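Odbridge Disassembly Cell: Progress Report to Rinetti
Reporting period ending May 2025
Prepared by Damian Egger

Milestone 2, the demonstration day, was held in March at the Manzano workshop. The program covered the teardown of desktop workstations by robot arm, with an operator supervising. Visitors watched in groups of 10. The cell was shown on a workstation chassis laid on its side, cover off, with the motherboard and graphics card still in the case.
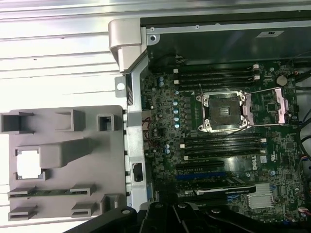

Noboru Shimada asked whether the cell could manage mixed models without a new program for each. At present it cannot. Each chassis type needs its own set of grasp points, and these are still taught by hand.

Cable handling remains the main technical risk. Thin wires over the board limit the approach angles open to the gripper, and a revised path planner is being tested at Drukedthorpe.

Spending on the day came to $800, of which $400 was freight. Évan Picard will forward the receipts separately. The next report will cover connector release and fastener removal.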